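# Why does a tool case have such a strange shape?

Maybe you have seen a hard plastic case at home. A drill can live inside, or a set of small tools. When it lies on the floor it looks like a big flat turtle. Let us learn how such a case is made and why it is full of bumps.

First, somebody makes a mold. A mold is like the form you use for a cake, but it is made of metal and it is very strong. The plastic is heated until it is soft, and then it takes the form of the mold. My uncle Shih-chieh Tai worked in a case factory in Pultton. He told me that one of their molds weighed 660 kilograms – more than I can imagine to lift!

When the plastic is cool, the mold opens and the new part comes out. Many cases have two big halves, and they close together like a book.
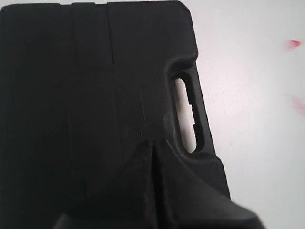
Now think about the handle. On many cases it is not a separate piece. The maker leaves a long hole near the side, and the plastic next to the hole becomes the bar that you hold. Your fingers go through the hole and close around the bar. The corners are round, so they do not hurt your leg when you walk.

And the bumps and lines? Take a sheet of paper and hold it by one end. It hangs down. Now fold it into a zigzag and hold it again. It stays much more straight! Plastic works in the same way. A wall with raised parts and hollow parts bends less than a flat wall, and it can still be thin and light.

**Try it yourself**

1. Put five coins on a flat sheet of paper between two books.
2. Fold the sheet into a zigzag and put the coins again.
3. Which bridge is stronger?

New words: *mold* – a form that gives a shape to soft material. *Grip* – the part you hold with your hand.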